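Two Years of Hens

Posted in January by the author of this blog

We have had hens for 2 years now, and I get asked often enough whether they are worth it that I decided to write it all down in one place. We live on the edge of Greston, on a lot that is longer than it is wide, with a fence on three sides and a hedge on the fourth. The town allows six hens and no rooster. We have five.

The coop was the big expense. I bought the Mühlbauer, the mid-size model with the side nest box, and had it delivered from the farm store in Mornau. With the wire, the posts, the feeder, the waterer and the birds themselves, the first year came to 2,115 dollars. You can do it for a lot less if you build your own coop. I am not good with a saw, and I wanted it finished before the birds arrived.

The second year was feed, bedding and one visit to the vet. Feed is the part that never stops. I buy it in large bags and keep it in a metal trash can with a tight lid after mice got into the first bag and ruined most of it. 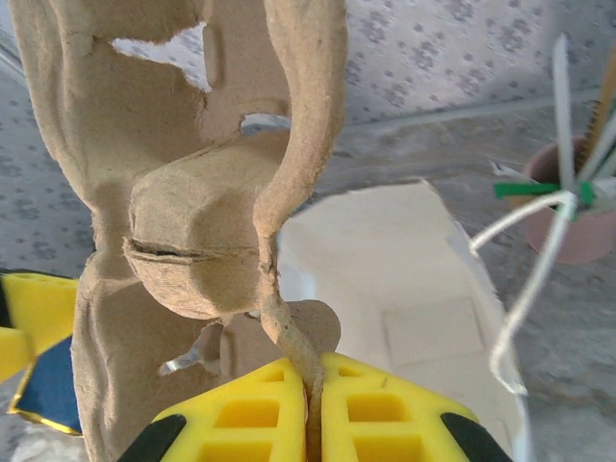

Egg numbers go up and down with the light. In May and June we get four or five a day and start giving them away. By November it drops to one or two, and there were days last month with none. Some people put a lamp in the coop to keep them laying through the winter. We don't. The hens molt in the fall, they look terrible for a few weeks, and then they rest. I would sooner buy a dozen at the store now and then.

I kept a tally on the kitchen calendar for the first full year, mostly to settle an argument at home, and gave it up in the fall when it passed 500. The argument was about whether the eggs would pay for the coop. They won't, not for a long time. If cost is the reason you want hens, I would skip it.

We don't wash the eggs unless they are dirty. Unwashed ones sit on the counter in a bowl and get used in order, oldest at the front. Washed ones go in the refrigerator. For hard-boiled eggs I use the ones that are at least a week old, as the fresh ones are very hard to peel. 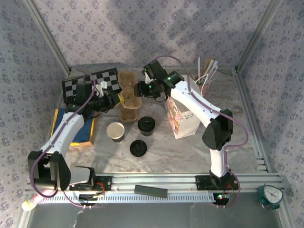
Winter is more work than I expected. The water freezes overnight, so at 6:30 I carry out a warm bucket and bring the frozen one back to the laundry room to thaw. We tried a heated base and it tripped the outlet twice, so I went back to two buckets. The coop itself is not heated. The birds seem fine as long as they are dry and out of the wind – damp bedding is what causes trouble. I leave the top vent open even on cold nights.

We lost one hen the first spring. Something dug under the run on the north side. I laid wire flat on the ground all the way around, 60 feet of it, pinned it down and covered it with gravel. It took me most of a Saturday and nothing has dug in since.

The other thing to sort out is who will look after them when you go away. When we went to Uvitz for a week last summer, the family next door did it in exchange for the eggs. They said it was easy, but it was July. I don't think I would ask them in January.

I am planning to add one more hen in the spring, which will put us at the limit. I still need to read up on how to introduce a new bird to the others, and I have heard it should be done with two and never with one. If that's the case we may stay at five.

Recent posts
Gravel or wood chips for the run
What we planted along the hedge
Mice in the garage again
A week in Uvitz
Cleaning out the gutters before the snow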